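Keeping Food Through the Winter: A Short History of the Domestic Store Cupboard
Handout for Session 4, Salt, Sugar and the Shelf
Aug 16, 2022

Welcome back, everyone, and thank you for the lovely pile of family recipes you sent in after the last session. I have read every one of them (some twice, the pickled walnuts in particular) and I will be bringing several along to the next class, so please don't worry if yours hasn't had a mention yet.

Last time we looked at drying and smoking, and we finished with the question of what a household did when it had neither a good chimney nor a dry loft. This session takes up the answer most people reached, which was salt. Salt draws the water out of meat, fish and vegetables, and most of the small living things that spoil food cannot manage without that water. People knew this worked for a very long time before they could say why, and I think it is worth keeping that in mind as we read the old household books, which can sound rather muddled to us when they try to explain themselves.

Our main reading is the Mussa household book, begun in 1744 and kept up by several hands. You have 32 pages of it in your packs. Do have a proper look at the spelling before class, as it wanders a good deal, and "pott" can mean either the vessel or what was put into it. The March entries are my favourites, when the winter stores were running low and the writer starts fretting over which of the crocks ought to be opened next. 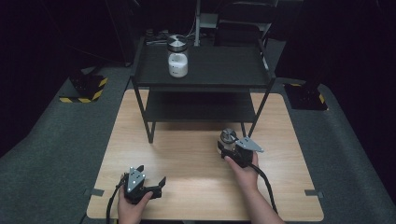 Salt had to be kept dry, of course, and the Mussa writer goes on at some length about damp. The salt box was hung by the hearth, the sugar was locked away, and the flour was moved so often that you begin to feel sorry for whoever had to carry it. Compare this with the Alletti inventory, also in your packs, which lists 147 items in the kitchen and pantry and puts nearly all the dry goods in one small room on the north side of the house. Cool, yes, but was it dry? I would like us to argue about that one.

Sugar came into ordinary preserving rather later, as it grew cheaper. It does much the same job as salt, tying up the water in the fruit, and this is why a thin, mean jam will go mouldy while a good stiff one sits happily for months. If you have ever cut the sugar in a recipe and regretted it, you have met the principle already!

Before next time, please read the Zernari letters, which are short, and choose one preserve from your own kitchen. Write half a page on where it is kept and what would happen to it if it were kept somewhere else. Half a page really is plenty.

Words to look up: souse, powdering tub, collar (as in collared beef), bay salt, sugar loaf, nippers.

Next session: vinegar, and the Pivesik pickle accounts.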